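Ondiso expands two-arm recording work at Gendgate site

Ondiso has recorded 1829 two-arm demonstrations at its Gendgate site since February, the company said in a project update. The recordings will be used to train a control model for handling small office and stationery goods.

Each demonstration covers one short task, such as picking up a pen, moving a pouch or placing a packaged item. An operator guides both arms through the motion while joint positions, gripper opening and camera video are logged together. The usual take lasts around 50 seconds. Takes with a dropped item are kept but labeled separately, so that the model can also be trained on recovery motions.
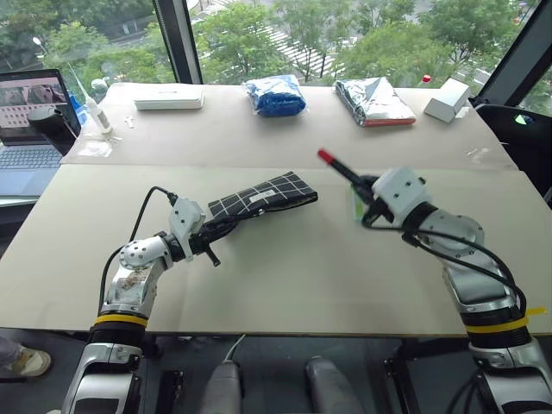

Two-arm station at Gendgate, with a grid-patterned pouch in the left gripper and a red-capped marker in the right.

Soft and flat items remain the slowest category. According to the update, pouches and bags change shape once gripped, and the same starting pose can lead to very different outcomes. Ondiso has responded by varying the grasp point between takes and shuffling the objects on the bench after every third recording.

Data checks are handled by Ahmadpour, a labeling firm that reviews each take for timing errors and missing video before it enters the training set – a step that was previously done on site.

The next phase adds 3 stations and a further 1000 demonstrations. A first version of the model, named Pudadari, is to be tested on the same bench layout before any change of arm or gripper.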